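To: Plallden robotics club list
From: Andor Takács
Date: September 2021
Subject: Re: [plallden-sim] Grasp order and the table height offset

> I reran the June entry against the new object set and it
> scores worse than it did before the break. The arm goes to
> the right place in x and y but closes too high on anything
> short. The strawberry is missed every time. The hammer gets
> picked up, but by the handle end, and it swings on the lift.
> Is this the table height, or did someone change the finger
> model? Also, do we still have to sort the objects largest
> first for Clunport, or was that only for the spring round?
>
> Imonero

The finger model has not changed. I compared the two files and the collision shapes are identical. The table height did change. The old world file put the surface 5 mm higher than the new one, and our approach code still has the old value written in as a constant in two places. One is in the planner config and the other is in the pre-grasp function. If you fix only the first, the arm plans correctly and then stops short on the final descent, which matches what you describe.

Please read the height from the world file at startup and delete both constants. I have a branch that does this but it is not merged. I would like one other person to run it first on a machine that is not mine.

On the hammer: the grasp point is taken from the center of the bounding box. For a hammer that is a bad estimate, as most of the mass is in the head. The contact force is fine and raising it will not help. We need a per-object offset along the long axis. I suggest we store it in the object file next to the friction value and leave it at zero for everything that is close to symmetric, such as the ball and the can.
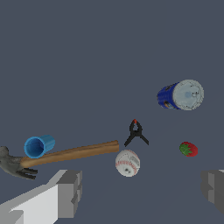 The cup is a separate problem. When it lies on its side against the hammer handle, the segmentation step tends to merge the two into one blob and the planner then proposes a grasp across both. I tried splitting by color, which works for this pair and fails as soon as two blue objects touch. Splitting by depth edge is slower but did not fail in the layouts I tested. The cost is about 36 ms per cycle, and we have room for that.

The clamp can wait. It is thin and dark, and at our present camera resolution the legs come out as a few jagged pixels. I would sooner skip it and take the loss than spend the time limit on it. If anyone wants to work on it anyway, start by doubling the render size and check what that does to the cycle time before touching the detector.

On sorting: largest first was a rule for the spring round only. The current rules allow any order. What they do say is that an object knocked off the surface counts against you even if you were not trying to pick it up. That favors clearing loose round things early. I would take the ball first, then the can, then the strawberry, and leave the hammer and cup for the end. Ansari disagrees and wants the hammer moved first to open up space on the left. We can test both. The random layout script takes a seed, so please use seeds 1 to 495 for both orders, or the results can't be compared.

Two requests for whoever runs the batch:

Log the gripper width at close and again at the end of the lift. At the moment we only log success or failure, and a slip halfway up looks the same as a miss.

Set the timeout to 10 s per object. The default is longer and one stuck plan will hold up the whole batch.

I still need someone to check the strawberry mesh. The collision shape is a plain sphere and it is wider than the visible body, so part of the miss rate may come from there even after the height is corrected. The mesh is in the shared folder under objects/small.

Andor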